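Ata da reunião do grupo de recolha de dados, abril de 2022

Presentes: Graham Hulme, Usha Pai, Deolinda Neves, Prakash Sastry. Anitha Iyengar entrou por telefone a partir do ponto 3.
Ata redigida por Graham Hulme e revista por Deolinda Neves.

1. Ata anterior

Foi aprovada com uma correção. No ponto sobre os discos, onde está escrito "Lindholm", deve ler-se "Ternent". O disco da Lindholm ainda não foi devolvido e a Usha vai telefonar outra vez.

2. Estado da recolha

A tarefa dos objetos moles amarrotados tem agora mais de 700 episódios gravados. A Usha informou que todos têm o ficheiro de comandos dos dois braços e os vídeos das câmaras, mas que nos episódios mais antigos falta a frase que descreve a tarefa. Sem esta frase, a Stasora não os pode usar no treino. Decidimos que a frase será acrescentada à mão, com o mesmo texto para todos, e que a pessoa que a acrescenta deve abrir cada vídeo antes de escrever.

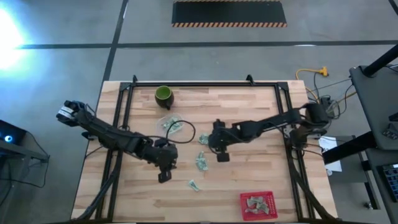

A posição inicial dos objetos foi a questão mais discutida deste ponto. A Deolinda considera que os operadores, quando têm pressa, colocam as peças sempre no mesmo sítio, e que o modelo aprende o sítio e não aprende a procurar a peça. Propôs que se varie também aquilo que está à volta. Uma caneca verde-escura perto da calha de cima, por exemplo, obriga o braço esquerdo a passar com mais cuidado, e o cesto vermelho de plástico pode mudar de canto entre duas séries. A proposta foi aceite. O saco transparente também pode ficar na mesa, se ficar durante toda a série. Mudar o cesto a meio de um episódio continua proibido.

O Prakash pediu que a disposição inicial seja anotada na folha antes de gravar, e não de memória ao fim do dia. Aceite.

3. Episódios rejeitados

A Anitha leu a lista de motivos. O mais frequente é a garra que fecha antes de tocar na peça. Depois vêm as peças que ficam presas entre os dedos e são libertadas com uma sacudidela do braço. A opinião dela é que a sacudidela não deve ser ensinada. O Graham não concorda inteiramente: se o operador recupera bem a peça, o episódio mostra ao modelo como sair de um erro, e temos poucos exemplos disto.
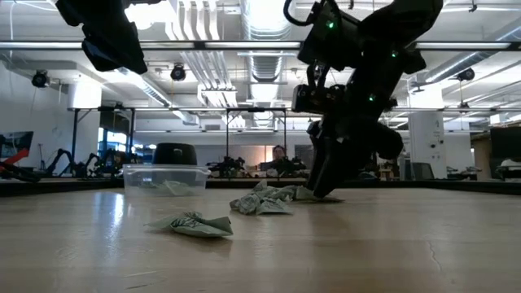 Ficou combinado separar as duas coisas. Uma recuperação calma, em que o operador abre a garra, sobe e tenta de novo, passa a receber a etiqueta "recuperação" e é conservada. Uma sacudidela é rejeitada. Nos casos de dúvida decide a Anitha, e a decisão fica escrita no Clistico junto do número do episódio.

A Usha perguntou se os episódios muito lentos devem ser cortados. Por agora, não. A pausa no princípio pode ser retirada automaticamente, mas as pausas no meio ficam como estão até termos uma comparação entre dois treinos.

4. Série nova: várias peças na mesma mesa

Até hoje gravámos principalmente séries curtas. A próxima série terá 30 episódios com sete peças espalhadas e mais 30 com as mesmas peças, algumas delas encostadas ou uma por cima da outra. O operador escolhe livremente a ordem, mas deve terminar uma peça antes de começar a seguinte. As peças devem ser amarrotadas de novo entre dois episódios.

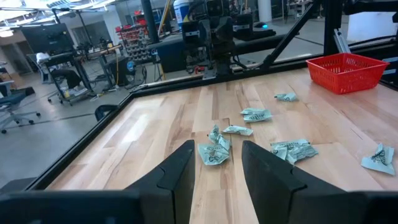

Prakash Sastry observou que a ordem livre pode ser um problema, porque dois operadores fazem escolhas diferentes perante a mesma mesa e o modelo pode ficar hesitante entre duas peças. Preferia uma regra simples, por exemplo começar sempre pela peça mais próxima do cesto. Acrescentou que, na câmara do punho, uma peça por cima de outra se confunde facilmente com uma só, e que o operador, que vê a mesa inteira, não se apercebe desta dificuldade.

A Deolinda respondeu que uma regra demasiado fixa traz de volta o defeito discutido no ponto 2. Solução adotada: os primeiros 30 episódios são gravados com a regra do Prakash e os outros com ordem livre. A etiqueta da série deve indicar qual dos dois casos se aplica.

5. Outros assuntos

O guia do operador está desatualizado desde novembro. A Deolinda envia uma versão nova para comentários, com uma página sobre as etiquetas.
O pedido da Ternent para receber uma amostra fica adiado, por falta de resposta sobre o formato dos ficheiros.

6. Tarefas

Usha: frases em falta; telefonema sobre o disco.
Anitha: etiqueta "recuperação" no Clistico.
Prakash: folha de disposição inicial.
Deolinda: guia do operador.
Graham: calendário da série nova.

A próxima reunião será marcada por correio eletrónico.

Imprimir | Enviar por e-mail

Documentos relacionados
Ata da reunião anterior (corrigida)
Guia do operador: teleoperação com dois braços
Lista de motivos de rejeição
Clistico: como anotar um episódio

Contacto | © 2022 Stasora | Voltar ao topo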